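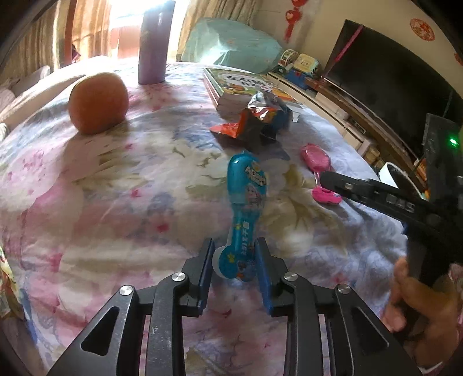
Toothbrush, books and a snack wrapper share the quilt during a student recording session.

Yesenia Tamayo starts talking about toothbrushes before she has even sat down. "They're the best thing we ever added!" she says. "Long, thin, light, and they lie so flat. If your fingers come in a little high, you just close on air."

Tamayo leads the home manipulation project at the Olton robotics club, where students spend the term teaching a robot arm to tidy up. The arm lives in the club room. Most of the teaching happens elsewhere, with students working hand-held grippers through one small job after another, on whatever surface a real household would offer.

This term that means beds, and she is thrilled about it. "A table is kind. A bed moves! You press down on the quilt and the thing you want rolls toward you, or sinks, and the sheet is covered in flowers so the camera has a harder time too. I love it. The kids groaned for a week and now they argue over who gets the next bed session."

The group has 3,645 recorded pick-ups so far, and Abelardo Alvarado, a second-year student, has checked more of them than anyone. He trims each clip, labels the object and throws out the ones where the grip slips. "My first batch, I kept 32 out of 69," he says, laughing. "I was closing way too fast. Yesenia told me to count to two in my head before I squeeze, and it got so much better."
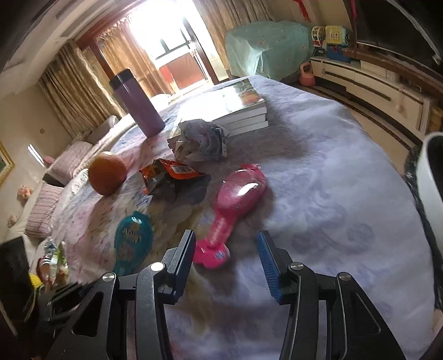 Jaws open in front of a shiny pink plastic piece, with more objects waiting farther back on the bed.

Alvarado's own favorites are the shiny plastic toys, because of how differently they behave from one end to the other. "You've got a fat round part and then a skinny part, so where do you grab? I went for the skinny part every time, and then my partner did the opposite and hers looked smoother. So now we record both and let the model sort it out."

Snack wrappers still divide the room. Tamayo wants more of them (they crumple into a new shape with every squeeze), while Alvarado would happily never label another one.

In July the club takes its arm to the Curkcombe student challenge, where each team gets up to 32 minutes to clear a bed it hasn't seen before. Tamayo is already making lists of odd things to practice on. "Hair clips," she says. "Socks! We haven't even started on socks."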